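Pillowcase

A pillowcase, also called a pillow slip or pillow cover, is a removable fabric cover for a pillow. It keeps skin oil, sweat, hair and dust off the pillow itself, which is harder to wash and slower to dry. Most pillowcases are sewn from a single folded length of cloth or from two matching panels, closed on three sides and left open on the fourth. Related covers include the pillow sham, which is mainly decorative and usually opens at the back, and the pillow protector, a plain zippered layer worn under the case.

Construction

The body of a pillowcase is joined with side seams and an end seam. French seams, in which the raw edges are enclosed, are used on better bed linen. Cheaper cases and most covers for small cushions are finished on the inside with an overlock stitch. The open end normally has a hem, which may be wide, as on a bed pillowcase, or narrow and piped, as on many gift and nursery covers.

Four kinds of closure are common. The open end has no fastening and relies on the extra length of the case. The envelope or housewife closure has an inside flap that folds over the end of the pillow. Zippered cases are closed along one edge. Button and tie closures are found mostly on sofa cushions and on older linen.

Some cases are lined. A lining in a second color hides the back of printed or embroidered work and gives body to thin, slippery cloth. Lined cases are warmer to sleep on and take longer to dry, and for this reason they are more often used on small pillows than on full-size ones.

Materials

Cotton is the most widely used fiber, in percale or sateen weave. Linen is stronger and rougher. Polyester satin and silk are smooth and put less friction on hair, but they slide against the pillow and against each other, so that a case made from them can twist or creep off during the night. Flannel and jersey are sold mainly for winter. Brushed microfiber is cheap and dries fast.

Fit

A case is normally cut slightly larger than the pillow it is meant for. If it is too tight, the filling bunches in the corners and the side seams are strained. If it is too loose, the cloth wrinkles under the head. Firm foam pillows need more allowance than down or loose fiber, since they can't be squeezed as far while the case is going on.

Putting on and removing

There are two usual ways of covering a pillow. In the first, the case is held open and the pillow is pushed or shaken down into it, after which the two far corners are pulled out square. In the second, the case is turned inside out, the hands are put inside it to grip the far corners, and those corners are used to take hold of the pillow through the cloth. The case is then peeled down over the pillow and comes out right side out. The second way is slower to learn but easier with satin and with lined cases, where the lining tends to bunch up ahead of the pillow.

To remove a case, the closed corners are held and the pillow is drawn out by the open end, or the pillow is held at one end while the case is pulled away from it. A case that comes off inside out should be turned back before it is folded – though many people wash it that way on purpose to protect the print.

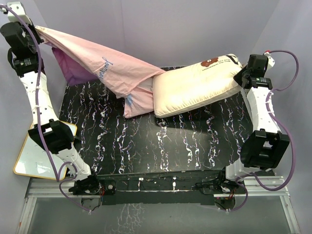 Pillow with a pink cover lettered in blue 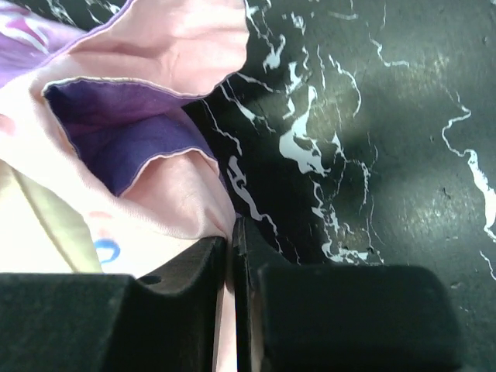 Pink fabric folded over, with purple showing inside the fold

Decoration

Traditional decoration includes drawn-thread work, lace edging, monograms and white embroidery near the hem. Printed designs became common with machine-made bedding and now range from all-over patterns to single words or names. Lettering on a case is usually placed to read correctly when the pillow lies flat with its long sides at top and bottom. On envelope cases the flap is generally left plain.

Small pillows are sometimes printed directly, with no separate cover. These have to be washed whole or sponged clean.

Washing and storage

Pillowcases are commonly changed once a week, and more often during illness or hot weather. Cotton and linen can be washed hot. Satin and silk need cool water and a mild detergent, and dark linings should be washed separately the first few times in case the dye runs. Zippers are closed before washing. A lined case is best dried flat or hung by the hem with the opening spread.

In storage, cases are folded in thirds along their length and then in half. Some households keep each sheet set inside one of its own pillowcases.

Production

Many cases are made by large mills alongside sheets, but small workshops also produce them, especially for names and short runs. The Jaltetti workshop, founded by Zuweira Dramani and Yaw Addo, sewed 3,239 cases in its first year, most of them in the weeks before December. Its standard order is 100 pieces in one design, and it offers 6 lining colors.

See also

Bolster
Cushion
Duvet cover
Pillow sham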